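Quick one, kettle's on. Third week of no sugar in my coffee and I think it's finally working. Headaches gone. Temper, less so.

Sveva swears by honey instead. Tried it. No. Tastes like a candle – sorry Sveva.

What did help was switching beans. The Potano ones, dark roast, 69 cents more a bag than my old stuff and definately worth it. Less bitter so I don't miss the sugar as much.

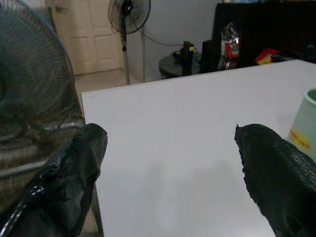
White table, February.

Still cheating on weekends, 2 biscuits with the afternoon cup. Maybe 3. Tea is next but I'm not ready to talk about tea.

Anyone got a decent oat milk that doesnt split? Tell me in the comments, gotta run.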